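Repainting an old metal storage bin — primer or not?
Posted in: Sheds, Garages & Workshops
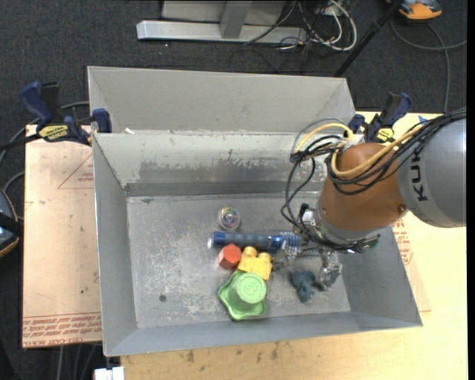

Grey metal bin, worn coating on the inner back wall

plerkby_pete76
Evening all. I've taken on a big open-topped metal bin and want to use it for logs next to the stove. The outside I can live with, but on the inner back wall the coating has gone in ragged patches, whitish up top and darker grey lower down. I've got most of a tin of Trameo metal paint left from doing the gate in August. Can I just slap that on or do I need to strip it all back first? I'd like it done before the family descend on us!

mossylane
Don't strip it. Wire brush, wipe down with white spirit, leave it overnight, paint. It's going to have logs chucked in it, so it'll look like that again by spring whatever you do.

Flunus99
Disagree with mossylane, sorry. If the edges of the old stuff are lifting, new paint just comes off with it. I did a coal bunker that way and was picking flakes out of the hearth for months. Sand the edges until you can't feel a step with your thumb, then primer, then two thin coats. Thin!

mossylane
Two coats and primer for a log box, blimey. A bunker lives outdoors in the rain, this is going in a lounge.

kettle_on
How close to the stove, Pete? Ordinary metal paint can pong something rotten when it warms up. Mine's a metre off and I still had the windows open all weekend. Stove paint is dearer (I paid £19 for a tin at Yoo, the place on the Plerkby road) but no smell after the first burn.

plerkby_pete76
Just under a metre, so that's a bit worrying. Might move it round to the other side of the chimney breast — my wife wanted the chair there though.

Flunus99
Move the chair.

mossylane
Or line the bottom with a bit of old carpet and forget the paint. Stops the clatter as well.

kettle_on
Carpet holds the damp from the logs, I wouldn't.

plerkby_pete76
Right, going with sanding and primer, no carpet. Chair under negotiation. Does anyone know if primer goes off if it's been in a cold shed?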